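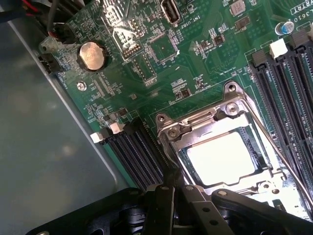 Le socket, son cadre de maintien et les barrettes d'emplacements mémoire de part et d'autre.

Station de travail Dell ouverte — galerie de l'atelier Chraibi

Cette page rassemble les vues d'une tour Dell ouverte sur l'établi. La machine fait partie d'un lot de 12 tours cédé par les bureaux de Girkden en novembre. Toutes ont passé leur vie sous un bureau, à faire du dessin technique, et presque toutes ont été livrées sans processeur ni mémoire. Les disques sont arrivés à part, dans un carton.

Les tours sont proposées à ceux qui veulent en reprendre une pour la remonter. Les fiches de vente donnent les références de chaque machine.

La carte mère

Le format est propre au constructeur, il faut donc oublier l'idée de la remplacer par une carte du commerce. Le socket est vide. La pile bouton se trouve sur la même carte, dans un support rond et noir marqué BATTERY ; nous la changeons d'office sur toutes les machines du lot. Un port USB blanc, repéré INT_USB2, est placé à l'intérieur — pratique pour une clé de démarrage qu'on ne veut pas voir dépasser.

Les emplacements mémoire sont répartis en deux groupes de 4. Avant d'acheter des barrettes, relever le type exact dans la notice : les modules avec et sans registre ne se mélangent pas, et la machine refuse alors de démarrer. 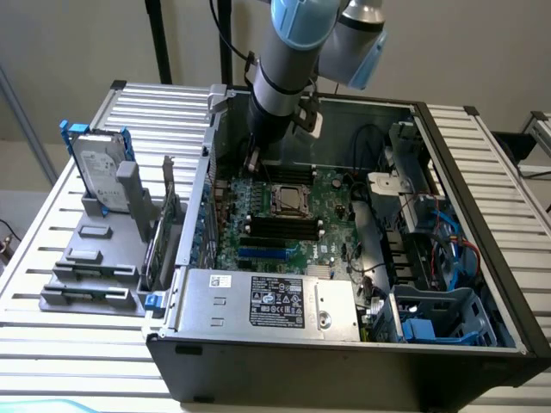

Pour le remontage, nous travaillons toujours tour couchée, panneau latéral retiré. Le processeur se pose en premier, puis la mémoire, puis le ventirad. Les conduits d'air en plastique se remettent en dernier. On peut être tenté de les laisser de côté, surtout quand une patte est cassée, mais le flux d'air du boîtier a été prévu avec eux. Sur une des premières tours du lot, remontée sans conduit, la température est montée de presque 12 degrés en charge. Depuis, nous les remettons tous, quitte à recoller.

Les câbles SATA sont ceux d'origine. Ils sont assez longs pour atteindre toutes les baies et nous les gardons tant que les languettes tiennent.

Le stockage
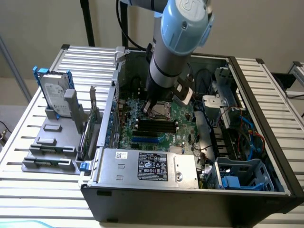 Les disques du lot ont tous été effacés puis testés chez Stotis, qui nous les renvoie avec un relevé par numéro de série. Ceux qui présentent des secteurs réalloués partent au recyclage, les autres sont proposés avec les tours. Le montage se fait sans vis : le disque 3,5 pouces se glisse dans un berceau bleu, comme celui qui est debout dans le bac gris à gauche du boîtier, et l'ensemble s'enclenche dans la cage. Les berceaux manquants sont la principale difficulté avec ce modèle. Il nous en reste 2 d'avance, récupérés sur une épave venue de Tillton, et nous les réservons aux acheteurs d'une tour complète.

L'alimentation est livrée avec la machine. Elle est testée en charge pendant une heure. Vérifier sur l'étiquette que la puissance convient avant d'ajouter une carte graphique, et prévoir les adaptateurs, qui ne sont pas fournis.

Les tours se retirent à l'atelier, le matin de préférence. Pas d'envoi postal pour les boîtiers ; les disques et les barrettes peuvent être expédiés.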